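Drekden (restaurant)

Drekden was a family-run snack counter and, later, full restaurant in the market district of Wirkcombe. It was known for its charcoal skewers, its sour broth and a dining room that grew steadily less comfortable as the food improved. It traded under three names, two of which were spelled correctly on the sign.

History

The business was opened by Kittipong Wannasri as a takeout window with 6 stools, none of them intended for customers. Customers sat on them anyway, and by the end of the first June a short menu had been taped to the wall. The original offering was grilled chicken skewers, sticky rice and a cucumber relish that Wannasri described as optional and served to everyone.

Cúc Đoàn joined as a partner when the shop next door became vacant. She brought the sour fish broth, the pickled greens and a firm belief in closing at 9 p.m., which Wannasri did not share. For several years the grill and the soup kitchen kept separate hours, and a diner arriving late could order only half the menu.
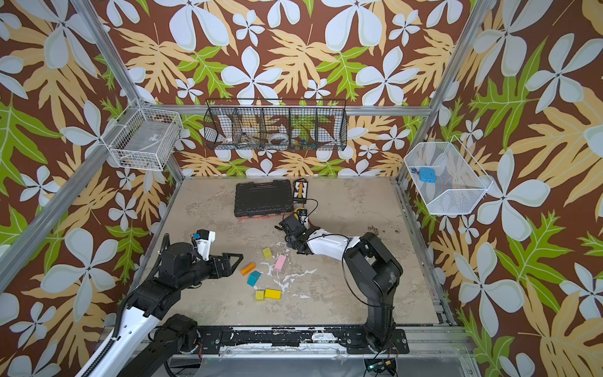 Floral wallpaper panels with wire baskets hung on the walls.

The expanded restaurant seated 100, according to its own advertising. Regulars considered this figure a matter of faith. A second branch, trading as Sầm, opened near the bus station and sold only broth and noodles. It closed after 20 months, having been praised by every local food writer and visited by few of them.

Menu

At its largest the menu ran to 155 numbered dishes. Several numbers referred to the same dish with a different garnish, and number 88 was permanently unavailable. The dishes most often mentioned in reviews were the skewers, the broth with tamarind and dill, and a fried banana dessert sold in portions suited to a small wedding.

Prices rose slowly and without announcement. Wannasri disliked reprinting menus, so new prices were written on stickers, and the older copies became noticeably thick. 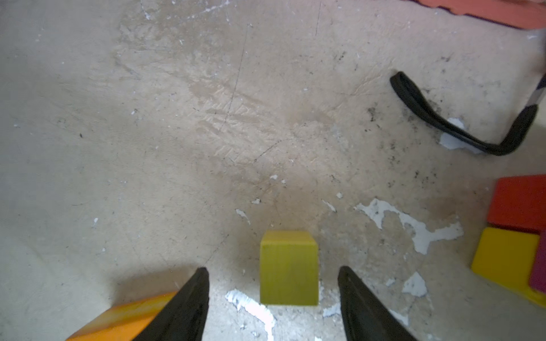
Decline and sale

Long-standing customers generally date the decline to the arrival of the laminated menu, when the charcoal grill was replaced by a gas one. Đoàn left shortly afterward and took the broth recipe with her. The version that remained on the menu was described in one local column as "warm."

The premises were eventually sold to Usetti, a sandwich chain, which kept the stools. The cucumber relish survived the sale by one summer, at an extra charge.

Legacy

Former kitchen staff run several stalls in the Wirkcombe night market, at least two of which claim to serve the original skewer marinade. The recipes differ. Wannasri has endorsed both.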